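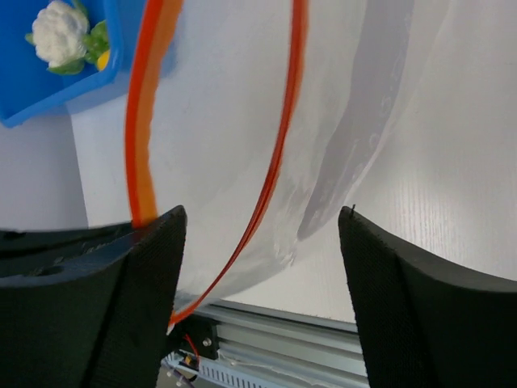
Skarden two-finger gripper with Minami textured pads: review after a spring of dropped bowls

By Halima Akande

The short version is that I would buy the gripper again, at a lower price, and I would not believe the word "held" when it shows up on the screen.

The long version starts with a sales page. Jimum sells the Skarden as a ready-to-run gripper for small tabletop arms, with a controller board, a set of fingers and a license for their desktop program. The page promises "secure handling of household objects" and shows it lifting a mug, a sponge and an apple. I've bought enough of this stuff to notice what is missing from a list like that. There was nothing thin, nothing slick and nothing wider than the fingers could close around. In other words, there were no bowls.

Most of what I need an arm to do is bowls. Our table job is plain enough: toy food in a blue tray, a clear plastic bowl with an orange-red rim, and a program that is supposed to pick things up and put them where they belong without throwing any of it on the floor. The toy cauliflower it managed on the first evening. Anything lumpy and a bit soft is easy and I give no points for it.

The bowl is where the trouble began. A bowl gets picked up by the wall, one finger inside and one outside, so the whole weight hangs from a thin curved piece of plastic. If the pads don't lie flat against it, the bowl swings. You end up with it tipped over at a steep angle and still going up, with the software perfectly content.

That is the fault, and I want to be exact about it, as Jimum's support people were not. The gripper decides whether it is holding something by looking at how far the fingers got before they stopped and how hard the motor is pulling. If they stopped short of fully closed, you get a green "held" light. What it can't tell is how it is holding the thing. A good grip on the wall and a bad grip on one corner of one pad look the same to it. Then the arm speeds up for the long move, the bowl rotates, and the green light stays on right until the plastic leaves the fingers. A few times it stayed on after that. The finger linkage had stiffened up and the motor was still pulling against its own friction, so as far as the program knew there was a bowl in there. The arm carried nothing across the table and very carefully set it down.

An empty plastic bowl on the floor is a nuisance. I would feel differently about a full one, or a glass one, or anything going over somebody's hand. The manual covers this with one sentence telling you to "verify grip before transport," and doesn't say how.

The pads

The textured pads come from Minami and are sold separately, which annoyed me before I had even opened the box. They are matte black, with a woven sort of feel, and on paper they are rated for 3,000 cycles. Ours were slipping on smooth plastic at 2,000, by the controller's own counter. They didn't look worn out. The texture was still there to the eye, but under a fingertip the inside faces had gone smoother than the outer ones, and there was a tiny black thread standing up at a corner. I would replace them at that point on principle. A loose edge on a grip surface only goes one way.

Support's first reply was that I should wipe them with alcohol. I did, and it helped for a morning. The second reply was that I should raise the grip force setting, which goes up to 64. I tried that too. At 64 the bowl doesn't slip so much, but the wall bends in between the fingers, and when it bends it wants to spring out sideways. I also don't like putting that much squeeze on a machine that people reach around. I put it back down to where it was and wrote to say so. There was no third reply.

For comparison, I borrowed a set of Varna pads, the plain rubbery kind. They held the bowl better and everything else worse. They stick to light objects, so the toy vegetables wouldn't drop cleanly into the tray, and they collect every crumb of dust on the table. They cost less. If all you handle is smooth plastic, get those and skip Minami altogether.

The stop button

One more thing, and it bothers me more than the pads do. Pressing stop on the Skarden cuts motor power, and when the power goes, the fingers relax. They don't spring open, but they let go enough. Whatever is in them comes down. Some people will say that is correct, as a gripper that has pinched you ought to let go. Fine. But then print it on the box in large letters, and give us a setting for the people who would prefer that the load stay put. I found out by pressing the button during a bad lift, thinking I was preventing a drop.

Jimum did add a "hold on stop" checkbox in version 2 of the desktop program. I have tested it and it works with the arm idle. With the arm moving, it worked sometimes. I can't recommend relying on a safety feature that works sometimes, and I have left it unchecked so that at least I know what is going to happen.

What I do now

The arm lifts the bowl a hand's width and pauses. The motor closes the fingers a little more, and if they travel any farther, the program treats that as a bad grip and puts the bowl back down. It catches most of the corner grips. It makes the job slower, and I had to write it myself, in a product sold as ready to run. I have also capped the arm speed while anything is in the fingers, and the pads get changed on the counter, well before the rated number.

The good points, since there are some. The fingers are stiff and don't wobble at the base. The mounting holes were where the drawing said. The cables are long enough to route along the rail properly, and swapping pads takes a couple of screws. It is quiet. On blocks, toy fruit, sponges and boxes I have had no complaints at all.

Whether that is worth the asking price depends on what you plan to pick up. Before ordering, write to Jimum and ask them for a video of it moving a thin plastic bowl at full speed on pads that have been used for a while. I asked in December and I am still waiting.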